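The Shelf That Sorts Itself Out, Supposedly

By Tayla Kereama
27 April 2021

Every spring somebody sells us a new way to arrange our books. By color, by height, by mood. This year it is the Cidham method, which asks you to take each book off the shelf, hold it for a moment and decide if it has earned its place.

I own 672 books, and I had my doubts. Holding a paperback tells you how heavy it is. It does not tell you if you will want it at two in the morning in September with a head cold.

Still, I tried. The first evening I got through 20 and let go of 2, both of them duplicates. The worn ones were hardest. A book with rubbed edges has been read, or it has been badly packed, and the method has no opinion on which. 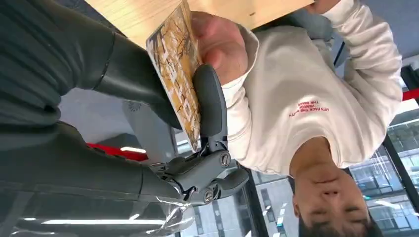

Kongkaew, who gave up on the method after a weekend, told me that the deciding was never the trouble, it was the pile by the door that sat there until fall. Fair enough. Mine is there now, and I have already taken one back.

The guide also wants you to buy the Gindden shelf dividers, at a price that would cover several more books. I used a brick. After almost a month, 166 have gone to the library sale, and the shelves look the same to me - a little looser on the bottom row, maybe.

Print this article
E-mail this article

Recent features
Does Anyone Need a Reading Chair?
The Fudow Lamp, One Winter Later
Cookbooks We Never Cook From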